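Vondari Tabletop Support
Ticket 900 - Mahjong practice set, 30 tiles
Product: Fasden small-tile set
Site: Skuscombe office
Status: Closed
Opened: 22 May 2026

Reported issue
The customer states that the practice set could not be confirmed as complete. The packing slip lists 30 tiles: one to nine in each of three suits, and three red dragons. The customer suspected a missing bamboo tile.
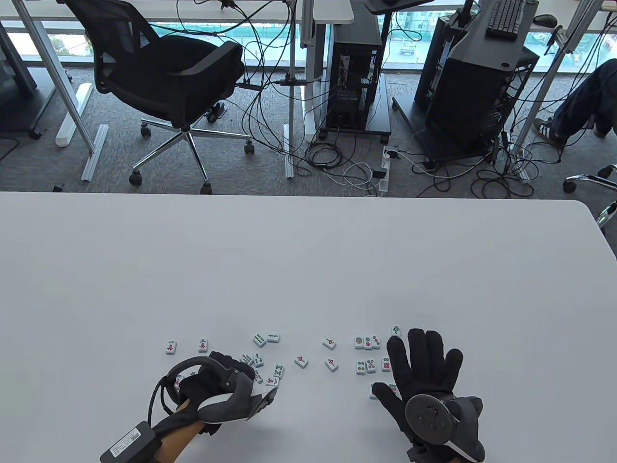
The customer had compared the tiles against the slip without sorting them first. Support advised that all tiles be turned face up and grouped by suit before any claim is filed.

Step 1. Separate the character tiles from the circles and bamboos.

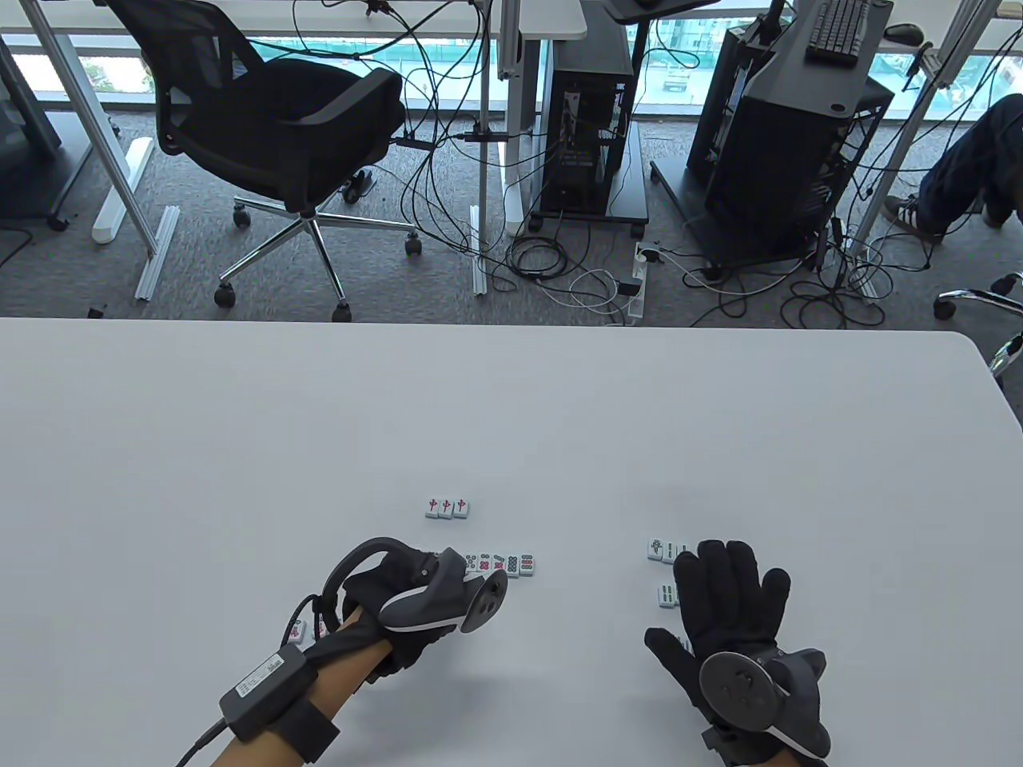
Short rows on the table, with red-character tiles in the row farthest back.

Step 2. Check the one bamboo. This tile carries a bird and is often set aside as a stray - it belongs at the start of the bamboo suit.

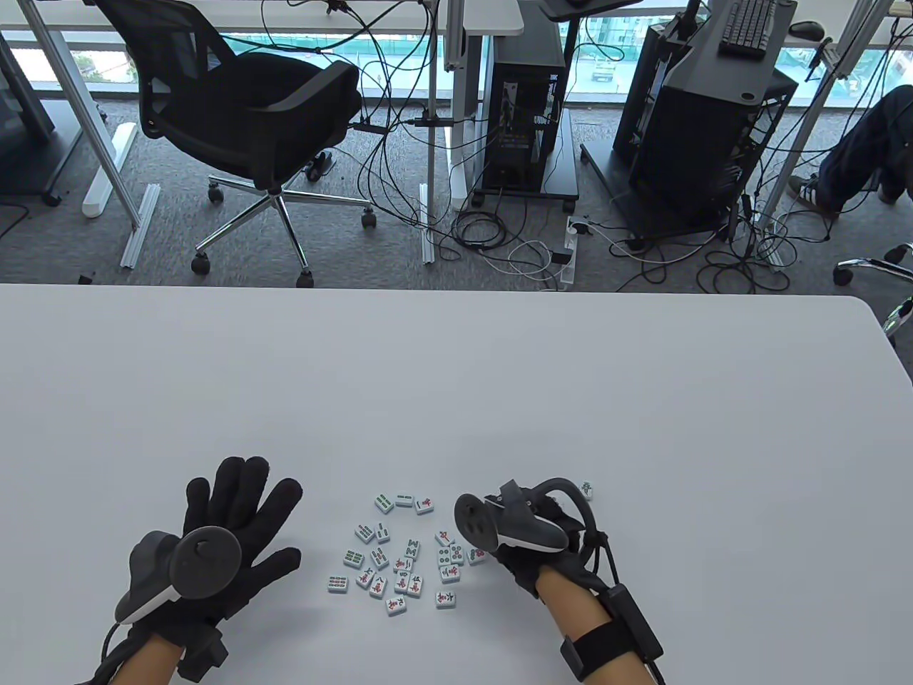 Tiles lying at an angle should be straightened before they are read. The customer was asked to repeat the check with each suit in number order, dragons kept apart.

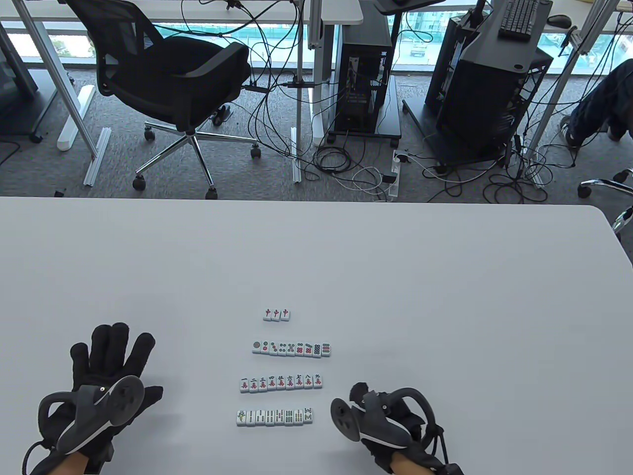 Circles, characters and bamboos in rows of nine, with three red dragons above.

Resolution
Set complete. No replacement tiles issued. The request to Upadhyay Supply for a spare bamboo tile was withdrawn. A revised packing slip showing the bird tile will be included with sets shipped from June.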